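# The Slow Way to a Flat Board

Most people who take up woodworking buy a table saw or a router first and a hand plane much later, if at all. By then they have learned to sand out every mistake, and the plane sits in a drawer because the first few tries tore up the wood. In nearly every case the problem was a dull iron.

A new plane is rarely ready to use. The iron has grinding marks on the back that need to come off before the edge can be made sharp. Only the strip right behind the edge matters. Rub it on a flat stone until it shines evenly from corner to corner, then turn to the bevel. Twenty minutes is common on a good iron, and a cheap one can take all evening.

I learned on a secondhand Vesov bench plane that cost me 75 dollars with a cracked tote. The sole had a hollow behind the mouth, so it skipped over the middle of every board. I stuck 100 grit paper to a piece of float glass and worked the sole over it until the pencil lines I had drawn were gone. It took most of a Friday, and my forearms hurt through the weekend.

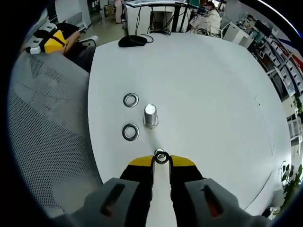

Sharpening comes down to two stones for most shops. A 1000 grit stone shapes the bevel and a finer one polishes it. I stopped at 2000 for years and got clean shavings in pine and cherry. Figured maple asked for more, and I bought a polishing stone for it. Some people never need one.

Set the iron by sighting down the sole from the front. Back it off until it disappears, then advance it while taking passes on scrap. The first shaving should be thin and may come from only one side. Use the lateral lever to even it out. If you get a thick curl and a hard stop, you have gone too far.

Grain direction is the next thing to learn. Look at the edge of the board and plane so the lines rise away from you. When the surface feels rough after a pass, turn the board around and try again. Boards that reverse halfway along are a nuisance – take a lighter cut and move the cap iron closer to the edge.

For flattening, go across the grain first. Knock down the high spots, check with a straightedge, and check the corners for twist with a pair of winding sticks. Mine are two strips of walnut, 18 inches long. Then work diagonally, and finish with the grain.

The last step is wax. Rub a plain candle in a squiggle along the sole every 5 minutes or so while you work. The difference in effort is large, and it wipes off the wood before finishing.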